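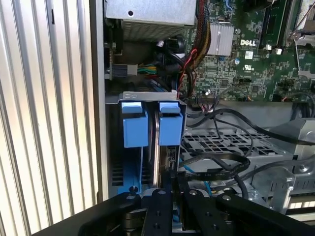 ## Refurbished computers: common questions

**Who can buy from Wirwood?**
Anyone. You don't need to be on benefits or show proof of address.

**What does a desktop cost?**
Towers start at £16 without a screen. Cables are included, speakers are not.

**Is my old data removed if I donate?**
Yes. Drives are wiped before anything else is done. If a wipe fails, the drive goes to Gerlach for shredding and we can email you the certificate.

**What do you not accept?**
Tube monitors, printers and laptops with swollen batteries. Please take these to the council tip.

**Do you deliver?**
Bustano delivers within the town for orders over £400, mostly schools and clubs. Everyone else collects from the Brodov Road counter.

**How long is the guarantee?**
Six months on parts. Bring the receipt. We don't cover spills or software you have added.

**Are you open in August?**
Mornings only.

Page last updated September 18, 2026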